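Uteo fly-in: who's going this year?

Posted in: Events and Fly-ins

baggy_trike
Entries for the Uteo fly-in close on 12th January and I've just sent mine off! Third year for me and I'm as keen as I was the first time. Has anyone heard whether the spot landing comp is back on the main strip, or are we on the cross strip again? I'm bringing the trike and my brother-in-law, who has promised to help with the tent this time.

Hollis Haddad
Main strip, 500 metres of mown grass, and it's in lovely nick after the rain. The cross strip is for parking. We've got 16 entered so far and there's room for 40, so tell your mates. Radio calls on 123.45 as usual, and please read the circuit notes before you leave home – there's a new no-fly area over the neighbour's horses.

rotax_ron
Good to hear. I still reckon the spot landing should be engine off from overhead. With power on, it's just a contest to see who can drag it in slowest over the fence.

baggy_trike
Disagree, Ron! Half the newer pilots wouldn't enter if it was glide only, and they're the ones having the most fun. My first year I missed the line by a mile and I was still grinning at dinner.

rotax_ron
They should be practising glide approaches anyway. What happens when the donk stops for real?

Prellirik_Pete
Could you run both? One landing with power, one without, best combined score. We did it that way at Mercado last August and it worked a treat. The scoring took a bit longer but everyone was standing around with a sausage in their hand, so who cares.

Hollis Haddad
I like that, Pete. Could you send me your score sheet? I'd want anyone doing the glide landing to have had a go with an instructor first. 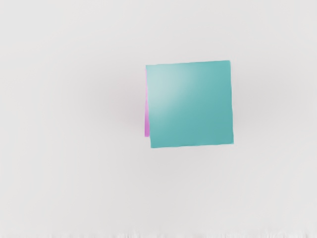 Prellirik_Pete
Will do tonight. It's one page, very simple. Distance past the line costs you points, and landing short scores zero. Bounces are up to the judges, which is where the arguments start.

skyward_jen
Can I come if I've only got 40 hours? I fly a little Tradum two-seater and I've never been to one of these. It sounds brilliant but I'm a bit nervous about the traffic.

baggy_trike
Yes, come! Get there early on the first morning, it's much quieter. Park near me and I'll introduce you to everyone.

rotax_ron
Seconding that, Jen. Happy to sit in with you for a few circuits if you'd like company. And fine, Pete's idea is fair enough, but I want the glide landing worth double.

Hollis Haddad
We'll talk about double, Ron. Jen, I'll message you the circuit notes and the camping info.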